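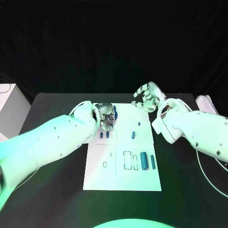
Memanora sorting set: progress report to the Ruchti fund
18 September 2019
Prepared by Heidrun Kofler for Rukhsana Jadoon

Where we are

The second installment was released in April on the understanding that we would have a working layout, a settled set of pieces and a room to try them in. We have the room. The pieces are settled apart from their color, and the layout has reached version three, which we like a good deal more than version two and try not to compare with version one.

For anyone joining the file at this point: Memanora is a tabletop sorting activity. Short cylinders stand on a white sheet, the sheet carries printed outlines, and the job is to get the cylinders where they belong. Described aloud it takes one breath. Our meeting notes on it run to 72 pages.

The pieces

The cylinders are blue and teal. In our application we called this "a clear two-color scheme," a phrase I would now like to borrow back. Under ordinary office light the two are easy enough to tell apart. Under a greenish light they become close relatives, and Hélder Macedo has argued since spring that one of them should give way to something nobody could mistake for blue. Ambros Hollenstein, who chose the teal, has argued that people should look harder. We have asked Grerna, our supplier, for samples in a warm yellow and will decide when they come.

Height caused less trouble. The short pieces stand upright without fuss and can be set side by side inside a small outline. An early batch was taller and narrower and went over whenever a door closed. Those are in a box under my desk, where they continue to fall over.

The sheet

Version three has thin lines dividing the sheet into regions, with the black outlines printed on top. The thin lines are fainter than planned. Iestyn Edwards prefers them that way and says the eye should go to the outlines first. I agreed in writing before I had seen them from the far side of the table, and have since asked for one print run a shade darker. It is a small job and fits in the existing budget.

We also need to settle which way round the sheet goes. The long side runs away from the person sorting, so the far regions are a stretch. Turning it sideways brings everything closer and pushes two regions past the comfortable reach to left and right. Both arrangements have supporters. The instructions currently say "place the sheet in front of you," a sentence that took an afternoon and offends no one.

The room

The Kernutow room has a black table and a black curtain behind it. The white surface shows up very well against both, and so does every speck of dust, which has improved our cleaning habits. The curtain was bought to hide shelving and hangs in folds because we ordered it too wide. Please do not read the folds as an artistic decision – we were quoted one price for all widths and got greedy. 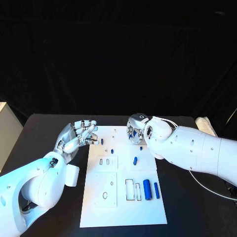
Spending

Of the 3000 released for materials and printing, most has gone on the cylinders and the first two layouts. The curtain came out of the same line. The darker print run and the yellow samples will use up to half of what is left. We are not asking for more at this stage, a sentence I have enjoyed typing.

Still to do

Decide on the second color once the samples arrive (Hélder and Ambros, in the same room if possible).

Order the darker print run and check it from both sides of the table.

Pick an orientation for the sheet and rewrite the first instruction so that it commits to something.

Find a storage box that holds the cylinders upright. The present one lets them roll, and they can be heard in the corridor.

Iestyn will send the revised layout drawing separately. Rukhsana, if you would like to try the set yourself before the next release of funds, let me know which afternoon suits you and I will book the room.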